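My Semester With an Old House: Student Project Report

So for my building trades project I picked window replacement in older homes, mostly the paperwork side of it, and wow, there is more of it than I expected! My advisor, Lilian Massawe, warned me in July that I'd spend more time in the permit office than on a ladder, and she was right.

The house belongs to Rocío Ticona, who wanted 20 windows looked at and was hoping to keep as many of the originals as she could. Two contractors gave her bids. Koubek wanted to swap the whole lot, frames and everything, and Skonico wanted to repair the sashes and add storms (which I liked better, but I tried to stay neutral). The gap between the two bids came to $2,234, and I spent a whole weekend working out where it came from. Most of it was trim. Koubek's crew would have to pull the inside casings and put new ones back, and old casings almost never come off in one piece.

I also asked both firms what a homeowner should do before the crew shows up. They pretty much agreed: take down the curtains, move the beds and dressers away from the wall, and bag up pillows and blankets so they don't fill with dust. Skonico wanted it all done the night before.

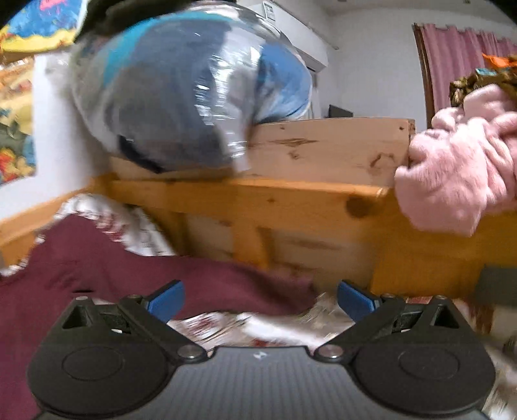
What I Learned About Permits

In our town you don't need a permit to fix a sash, but you do if you change the size of the opening. Bedrooms are their own thing, because at least one window has to be big enough to climb out of. Vlasta Vrabec at the permit desk went over my drawings with me and caught a mistake in my sill height (I'd measured from the subfloor, oops).

If I did this again I'd call the permit desk first and the contractors second. I'd also get the bids in the same format, since comparing a lump sum to a line-by-line quote just about made me cry. Rocío went with the repairs, plus new units in the bathroom and over the kitchen sink.

Contact: Building Trades Student Projects | Back to top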